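# Skurport: teaching grip force with paper cups

Skurport is our attempt to learn gentle grasping from people holding the gripper themselves. We record a demonstration, train a policy on it, and find out which of our habits were bad ones. The cup task has used up more of our spring than the grant proposal suggested it would. 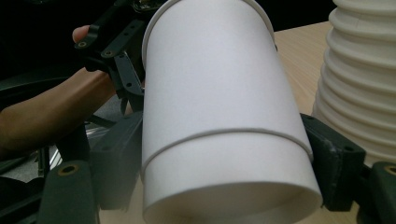 Paper cups are excellent critics. Squeeze too hard and the wall buckles; squeeze too little and you have demonstrated dropping. We trained 2 policies on the same recordings, one with jaw width as an input and one without. The one without succeeded in 64 trials out of 100, and the one with it in 78. Mullura, our baseline from January, is not discussed at lunch.

Unstacking is where the remaining failures live. Nested cups like each other's company, and a policy that has learned to be gentle will tug politely at a rim until the time limit. Demonstrators solve this with a small twist, which none of us had thought to write into the protocol.
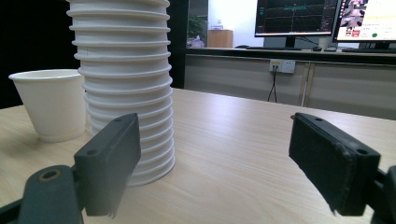 Lâm wrote in after the first version of this page: "We saw the same polite tugging at Rikamier. Adding the twist to half the demonstrations helped a little, but then the policy twisted everything, single cups included. Did you label the two cases separately?"

We did not. The labels are being redone this month.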